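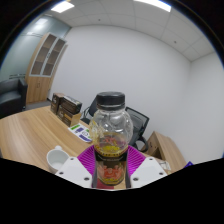 Florencio Herrero puts the objection this way: a hand tool that records grasps is only worth paying for if the person holding it can forget, after the first hour, that it is there. Most buyers start from the other end. They read the sensor list, compare prices, and find out about wrist fatigue in the second week.

Chapter 6
Assessing a Hand-Held Gripper Kit

This chapter covers the evaluation of a commercial kit before purchase. The kit used throughout is the Enlow, sold by Pinstead as a complete package: the hand tool, a spare set of finger pads, a charging cradle, and a year of access to the Cimari upload service. The method applies to any kit of the same class. Readers who have already chosen a supplier may go directly to Chapter 7, which deals with storage and labeling.

By the end of the chapter the reader should be able to plan a short bench trial, choose suitable objects for it, and write up the result in a form that a purchasing department can use. No programming is needed. A spreadsheet is enough for all of the exercises.

6.1 What the supplier provides

The Enlow is delivered in one hard case. With its cable attached, the tool weighs 431 grams. The opening between the pads at full travel is 104 millimeters, enough for most drink bottles and cups but too narrow for a large carton unless it is gripped by an edge. Both values are taken from our own bench and not from the data sheet, and the exercises at the end of the chapter use them.

Soft ribbed pads are treated by the supplier as wear parts. They bend around a curved surface and spread the load, so that a thin-walled bottle can be held with moderate force. The cost of this is a small loss of position accuracy: a pad that gives way also lets the object shift. The trial in Section 6.3 is meant to show whether that shift matters for the buyer's own work.

Rigid fingers are offered as an option. Lawal Nwankwo tested both types for the Leclerc trial and kept the soft pads for everything except flat cards - the rigid set picked these up more easily from a bare tabletop.

6.2 Choosing the work surface and objects

A trial should take place where ordinary objects are in ordinary use. A cleared laboratory bench hides two faults that appear quickly on an office desk: the fingers touch neighboring items on the way in, and the operator has to turn the wrist to reach an object behind another one.

Objects should differ in shape, stiffness and height. A bottle with a screw cap, a ceramic mug, a small cardboard box and a sheet of paper make a reasonable starting set. Transparent objects should always be included. Clear plastic is difficult for many vision systems, and a kit that records it poorly will need extra work later.

The starting position of each object must be repeatable. A coaster or a strip of tape will do. The operator should approach with the pads open and on either side of the target, stop short of contact, and then close in one movement.
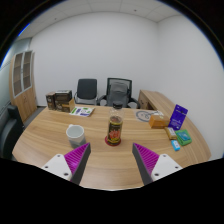

6.3 Running the bench trial

The trial is divided into short sets with a rest between them. Aminu Jibrin's protocol, followed here with small changes, calls for 214 grasps in total, shared among at least two operators. Each grasp is logged as held, slipped or missed. Grasps repeated after an operator error are logged on a separate line and are not removed from the record.

Before the first set, check that the pads are clean and seated against their mounting plates, and write down the battery level.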